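Fitted sheet

A fitted sheet is a bed sheet with shaped corners and an elastic edge, made to cover a mattress and stay in place under the weight of a sleeper. It is normally the lowest layer of bedding that touches the body. In North America it is sometimes called a bottom sheet, although that name is also used for a flat sheet put on the bed in the same position.

Background

Before shaped corners came into use, the mattress was covered with a flat sheet whose edges were folded and tucked underneath. The usual method produced a diagonal fold at each corner, known as a hospital corner or mitered corner. A well-made corner of this type can hold for several nights, but it tends to come loose on a soft or springy mattress.

Early fitted sheets had sewn corners and no elastic. They depended on a close match between sheet and mattress, and shrinkage in the wash was a common complaint. Elastic was later added at the corners, and then around the full edge on many products. The spread of home washing machines and dryers helped the fitted sheet, as it could be taken off, washed and put back in one morning.

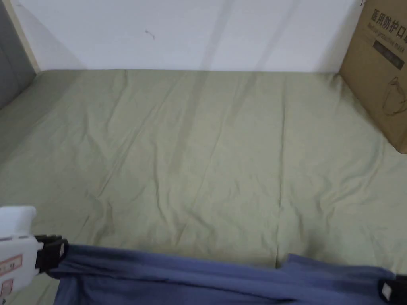

Regional habits differ. In some countries the flat sheet remained the normal bottom layer long after fitted sheets were on sale, and many hotels still use flat sheets for both layers. Flat sheets are easier to iron by machine and can be stacked without sorting top from bottom.

Construction

Most fitted sheets are cut from a single rectangle of cloth. A square is removed from each corner and the two cut edges are sewn together, which gives a box shape. The depth of this box is called the pocket depth. In the United States a standard pocket is usually meant for ordinary mattresses, while "deep" and "extra deep" pockets are sold for thicker ones and for mattresses with a topper. There is no single rule for these terms, and makers use them differently.

The elastic may be sewn only at the corners, along the head and foot, or around the whole edge. Full elastic holds better but makes the sheet harder to fold. Some sheets have a label or a colored thread that marks the head or the side. Straps that run under the mattress from corner to corner are sold separately.

Materials

Cotton is the most common fiber, either alone or blended with polyester. Percale is a plain weave with a flat, crisp feel. Sateen has a smoother face and a slight shine. Jersey is knitted and stretches, so it needs less exact sizing. Flannel is brushed on one or both sides and is used mostly in cold weather. Linen is strong and wrinkles easily. Blends with polyester dry faster and crease less than pure cotton.

Thread count is the number of threads in one square inch of cloth. A high count does not always mean better cloth, as some sellers count each strand of a twisted yarn separately. A sheet sold as 846 may contain fewer yarns per inch than a buyer expects. The home textiles writer Ilaria Donati, in her handbook Follell, advises readers to look first at the fiber and the weave. She places most everyday percale well below 471. 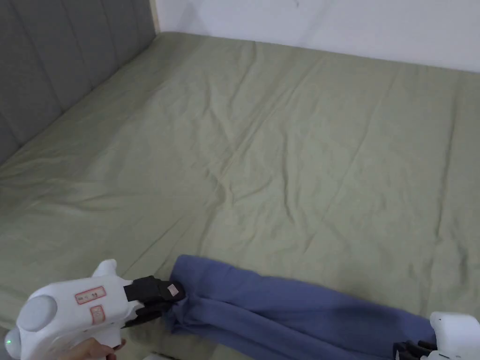

Care and wear

Fitted sheets are washed more often than most other bedding. Smaller items can get caught in the corners during washing and drying, and the elastic may pull the sheet into a ball around them. Shaking the sheet out halfway through the drying cycle reduces this. High heat shortens the life of the elastic.

Wear shows first in the middle of the sheet and at the corner seams. The cloth thins under the hips and shoulders, and small balls of fiber, called pills, may form on blends. Turning the sheet end to end at each change spreads the wear. A torn corner can usually be restitched, and elastic sold by the yard can replace a worn edge.

Folding

The usual method is to put one hand inside each of two corners, turn one corner over the other, and repeat with the remaining pair. The four corners are then nested and the sheet is laid on a flat surface. The gathered edges are folded inward to make a rectangle, which is folded again to the size of the shelf. 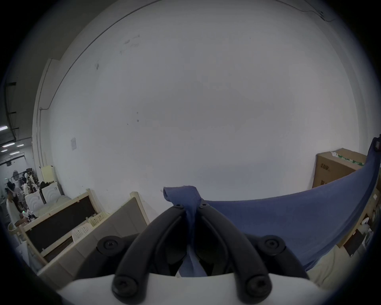
See also

Bed skirt
Duvet cover
Flat sheet
Mattress protector
Pillowcase
Thread count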